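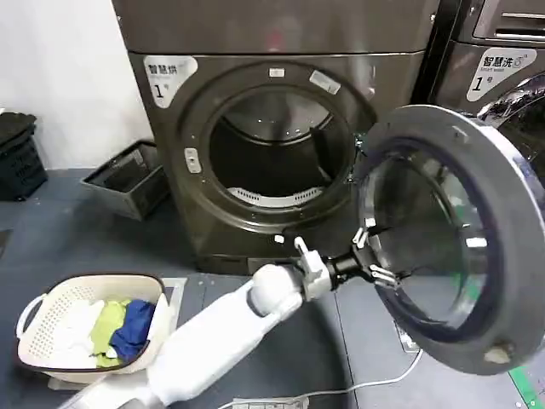 Summit communiqués are getting shorter, and the reason usually given is that leaders no longer have patience for long ones. I think the reason is procedural. The text that a summit produces is fixed by the work done in the weeks before it, and that work has been cut back. A short text is what remains when officials have had too little time to settle the paragraphs in dispute.

The Clunska talks in June are a useful case. Two governments, Remonness and Rarkwood, met to discuss transit rights on the Sandu river and the tariff schedule that goes with them. The leaders spent 3 hours in the same room. The final statement ran to 381 words, of which more than half dealt with the welcome given to the delegations, the value of dialogue and the intention to meet again. The previous agreement on the same river, including annexes, was close to 4,000 words. It was dull to read and it governed barge traffic without serious dispute for a generation.

Press coverage of Clunska concentrated on tone. The two leaders used first names. They walked along the embankment. One called the other a partner and the other said he was a man who kept his word. These remarks were treated as evidence about the state of relations, and several papers described them as a breakthrough.

I do not want to claim that personal warmth has no value. It can shorten a phone call. It can keep a minor incident at the border from reaching ministers at all. What it cannot do is allocate dredging costs between two treasuries, or say which court hears a claim when a Rarkwood barge damages a Remonness lock. Those matters need text, and text needs people below the level of leader with a mandate to write it.

The mandate is the part that has changed. Lenuța Lungu, who worked on the earlier river agreement, set out the old sequence in a paper last year. Technical delegations met first and produced a joint draft with the disputed passages in brackets. Deputy ministers then removed as many brackets as they could. Leaders received a document in which only a few points were open, each with two or three agreed options attached. A summit could fail under this system, but it failed on a named point, and the next meeting began from there.

Before Clunska the technical delegations met once. They had no authority to bracket anything, as each side had been told that the main questions were reserved for the leaders. The leaders then arrived without a draft. In those conditions the only language both could sign was language that committed neither. The sentence on tariffs says that the parties "will continue to examine appropriate arrangements." It names no rate, date or body to do the examining.

The usual defense of this method is that the old one was slow and allowed officials to block what politicians wanted. Bianca Tănase has made the argument well. She points out that the earlier agreement took six years, that two of those years were lost to a quarrel over the definition of a vessel, and that a leader who waits for consensus among deputy ministers may leave office before it arrives. Her facts are correct. The vessel quarrel was absurd in places, and I have read the minutes.

But the definition mattered. The draft under dispute would have exempted any craft under 250 tons from inspection, and most of the smuggling on the upper Sandu used craft of that size. The officials who held up the text were protecting the only clause that made the inspections worth paying for. A leader deciding the question over dinner would probably have split the difference, and it is hard to see how either side could have enforced the result.

There is also a cost at home that gets little attention. A detailed text can be put before a legislature, amended, rejected or ratified. A statement of goodwill cannot be. When Rarkwood's opposition asked what had been agreed at Clunska, the foreign ministry replied that the discussions had been productive and confidential. Members had no document to vote on. If an understanding on tariffs does exist, it sits in the memory of two men and their interpreters, and the two sides may already remember it differently.

A second meeting is planned, with the place still to be chosen. The sensible course would be to postpone it until a joint draft exists. Failing that, the two governments should at least give their technical delegations written instructions now, covering dredging, jurisdiction and inspection as separate chapters, and publish the list of points left open when the leaders sit down. Publication would be uncomfortable for both. It would also let the barge operators, who still pay under the old schedule and do not know how long it will apply, plan for next season.

08/02/2026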